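Unit 5: Accounts, Groups and File Permissions

Course notes for the server administration stream. Read these before the lab and bring your login slip.

What you need for this unit

A login on the teaching server, which is called Skurdale. Your account name is on the slip you were given in the first lab. If you've lost it, see Ľubica Halás at the lab desk before the session starts, as accounts can't be reset once the exercise is running.
A terminal program. The lab machines have one installed. On your own laptop, use whichever one you like.
Your notes from Unit 4, especially the page on home directories.

5.1 Users and groups

Every process on the server runs as some user. Every file belongs to one user and one group. When a process tries to open a file, the system compares the user and groups of the process with the owner and group of the file, and then looks at the permission bits.

A user has one primary group and may belong to any number of other groups. To see your own, type:

id

The output lists your user number, your primary group number and the rest of your groups. The numbers are what the system stores. The names are looked up when they are displayed, so if an account is deleted you will see a bare number where the owner's name used to be. You will come across this in the old project folders on Skurdale. Don't try to fix it.

5.2 Reading the permission string

Type ls -l in any directory. The first column looks like this:

-rw-r-----

The first character gives the type: a hyphen for an ordinary file, d for a directory, l for a symbolic link. The next nine are three sets of three, for the owner, the group and everyone else. In each set r is read, w is write and x is execute. A hyphen means the permission is not given.

The file above can be read and written by its owner, read by its group, and not touched by anyone else.

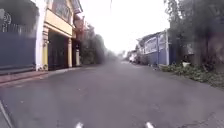

Sotcombe, October

Changes to this handout: the section on directories has been rewritten after questions in the last lab, and the old exercise on password ageing has been moved to Unit 7. If you have a printed copy from an earlier term, please use this version for the lab.

5.3 Permissions on directories

The same letters mean something different on a directory, and most of the mistakes in the marked work come from here.

Read lets you list the names in the directory. Write lets you add, rename and remove names, provided you also have execute. Execute lets you pass through the directory to reach what is inside it.

A directory with execute but no read can be entered, and you can open a file in it if you already know the name, but you can't list it. A directory with read but no execute will show you names and very little else.

Note that deleting a file depends on the directory and not on the file. If you can write to and enter the directory, you can normally remove a read-only file from it, even one owned by another user. The exception is a directory with the sticky bit set, such as /tmp, where only the owner of the file, the owner of the directory or the administrator can remove it.

5.4 Octal notation

Each set of three letters can be written as one digit. Read is worth 4, write is 2 and execute is 1. Add them up.

rwx = 7
rw- = 6
r-x = 5
r-- = 4
--- = 0

So rw-r----- is 640, and rwxr-x--- is 750. You will be expected to convert in both directions without looking it up.

To set permissions this way:

chmod 640 report.txt
chmod 750 scripts

The letter form is often safer when you only want to change one thing:

chmod g+w report.txt

This adds write for the group and leaves the rest alone.

5.5 Shared folders

There are two shared project folders on Skurdale, called takel and pappas. Half the class is in the group takel and the other half in the group pappas. Members of one group can't open the other group's folder.

A new file normally takes the primary group of whoever created it. In a shared folder that is a nuisance, as your colleagues may not be able to read it. The usual answer is to set the setgid bit on the folder:

chmod 2770 takel

The leading 2 is the setgid bit. New files made in the folder then take the folder's group. It has no effect on files that were already there – those need chgrp. 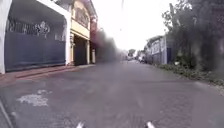

Street view, asphalt road between buildings and trees

5.6 The umask

The umask is a set of bits to be removed from the permissions of new files. Programs usually ask for 666 for a file and 777 for a directory. With a umask of 022, you get 644 and 755. With 027, you get 640 and 750.

Type umask on its own to see the current value. To change it for the rest of the session, type umask 027. To make it permanent, put the same line in the startup file covered in Unit 4.

For a shared folder, a umask of 007 is a sensible choice. With 022 the group can read your files but not edit them, whatever you did with setgid.

5.7 Lab exercise

Allow roughly 40 minutes. Work in your own group's folder.

1. Run id and write down your primary group and any others.
2. Make a directory with your username inside the shared folder. Check its group with ls -ld.
3. Create a file in it with the default umask and record its permissions in letters and in octal.
4. Change the umask to 007, create a second file and compare the two.
5. Ask your lab partner to edit both files. Record what happens and explain it.
6. Remove read from your directory for the group, leaving execute in place. Ask your partner to list it, then to open the second file by name.
7. Put the permissions back as they were and log out.

Hand in your answers on one page. Paste in the commands you typed along with the output. Marks are given for the explanation in step 5, so a bare yes or no there is not enough.

Questions about the marking go to Vilém Bartoš. Questions about accounts and logins go to the lab desk.

Reading for next time: the manual pages for chmod, chgrp and umask, and the first half of the Unit 6 notes on access control lists.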